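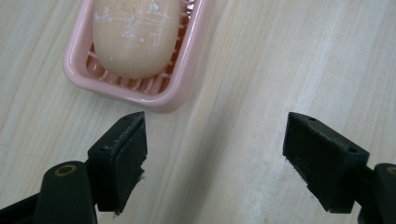
Bar soap going to mush, and what to do about the white stuff

I switched the whole house over from pump bottles to bar soap back in June and I love it, except that every bar I own turns into pudding on the bottom within a week or two. I've tried a flat ceramic dish (the worst, it just holds a puddle), a folded washcloth, and a little bamboo rack that went black underneath. So now I'm on a pink plastic dish with ribs across the bottom, with a peachy tan oval bar sitting in it, and the bar has gone all patchy and chalky white on top. Kind of streaky, more toward one end. The dish has slats but also a raised rim, and I'm wondering if the rim is keeping water in.

So I guess I'm asking two things. Is the white stuff normal, or is it something I should be scraping off before my kids use it? And is a ribbed dish with a rim good enough or do I need one of those that drains into the sink? The bathroom is small and doesn't have a window, and there are four of us using one bar. The sink is tiny too, so wherever I put the dish it gets splashed when somebody turns the tap on hard, and that would be everybody in this house under the age of twelve.

The bar is from a six pack, Losura brand, if that matters. Our water is hard enough that the kettle needs descaling all the time. I don't want to go back to the pumps, I was spending way too much on them.

Thanks in advance! - Maddie_in_the_hall

Posted 21/09/2024

Éabha Kinsella

Hi Maddie! I make soap at home (small batches, mostly for family and one craft fair a year) so I have opinions, sorry in advance.

I can't tell you for sure what yours is without handling it, but white patches on a bar that's been used are very often plain old soap scum. Hard water has minerals in it, they grab onto the soap, and when the bar dries you get a chalky film. With a kettle like yours I'd put my money there. The other thing you see is called soda ash, and that's more of a powdery bloom on new bars that haven't been used much. It usually washes away in the first few uses, so if yours keeps coming back it's more likely the water.

I wouldn't bother scraping it. Run the bar under warm water, rub it between your palms for a few seconds and most of it goes. If you really hate the look, wipe the top with a damp cloth at night. What I would toss is a bar that smells off, like old cooking oil, or has orange spots coming through. That means the oils in it are turning. It won't look chalky at all, so I don't think that's you.

Now the dish. Ribs are good! What matters is how much room there is under them. Lift the soap off and look - if there's standing water touching the underside of the slats, then the bar is still sitting in a bath. A rim is fine as long as you empty the thing. I tip mine out every time I brush my teeth and give it a proper wash on the weekend with hot water and an old toothbrush, because the gunk between the ribs holds water like a sponge. You could also set it up on something so one end is higher than the other. I used a wine cork cut in half lengthwise for ages and it worked great, although it did look a bit sad.

And with four people on one bar, get a second dish going! Two bars, swap them every day, so that each one gets a full day to dry out. They really do last longer that way. I also take new bars out of the wrapper and leave them in the linen closet for a month before I use them. They get harder, and the towels smell nice (my husband says too nice, but he's wrong).

One more thing, move the dish as far from the tap as you can, even if that means a shelf. Splashing is what kills most of them.

plumb_bob_70

Get a dish that drains into the sink. Had a Plistar one for 2 years, no mush. Hard water is your other problem, you would need a softener for that and it's not cheap.

tessq

Agree with Éabha on swapping bars. I cut mine in half with a kitchen knife when they're new - half goes in the dish and half stays in the closet, so if one goes soft you've only lost a half. Wet the knife first or it crumbles.

We've got a windowless bathroom too and the fan made more difference than any dish did. Ours is on a timer now and runs for 19 minutes after the light goes off (weird number, it's just where the dial ended up and I can't get it to move). The towels dry better too.

For cleaning between the ribs, white vinegar and water in a bowl, leave the dish in while you do something else, then rinse it well. Don't put vinegar on the soap itself. I did that once and it went greasy and horrible and I ended up using what was left on the garden tools.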